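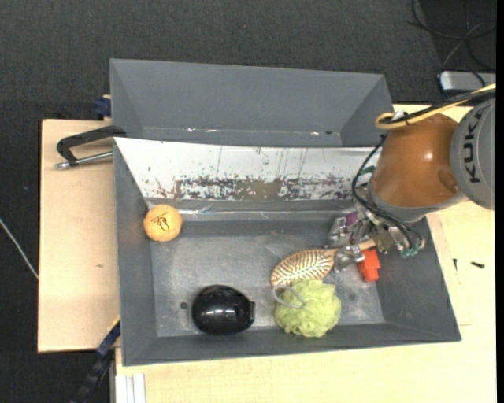 Gripper cable fatigue on a bin-picking cell: how much slack at the wrist?

Posted in Robot Cells — Maintenance by grurketti_cell
Thursday, 4 replies hidden

We run a KUKA arm over a gray bin at our Stondevwood site, mixed loose items. The gripper has lost its position signal 3 times. Each time the fault cleared when I moved the cable by hand at the connector end. Continuity is good with the arm parked. How much slack should there be between the wrist and the gripper, and where should the first tie go?

Shared 2 times

neves_fieldtech
Set the slack from the worst pose, not from the home position. Jog the wrist in manual mode at reduced speed to both ends of the rotation your program uses, with the gripper at its lowest pick height. At each end the cable should still hold a visible curve and should not pull on the connector body. Then add 50 mm.

Put the first tie on the gripper side, behind the connector, so that the plug carries no load. Leave the tie loose enough for the jacket to turn under it. A tie pulled down hard moves the bending point to its own edge and the conductors break there. The second tie goes on the arm, above the wrist joint. Nothing should be fixed between the two.

A parked continuity test will pass on a cable with broken strands. Repeat it with the meter connected and the gripper cable disconnected at both ends, controller off and locked out, while you flex the cable a few inches at a time from the plug upward. If the reading jumps, replace the cable. Don't cut it back and re-terminate.

After the change, recheck the low picks near the bin walls. A larger loop can catch on the rim. We lost a cable that way on job 1707 — the loop cleared in every pose except one corner pick.

Helpful: 3

stondev_b
Had the same thing, swapped the cable, fine since July. Check the clamps on the bin too while you are in there.

eltia_nights
Look at the connector pins before ordering anything. On ours one pin had backed out of the housing and the cable was good. Also see if the fault always comes at the same wrist angle. If it does, log the angle and start there. If it is random, I would suspect the supply.

Helpful: 2

Back to top | Contact | © Eltia Community Help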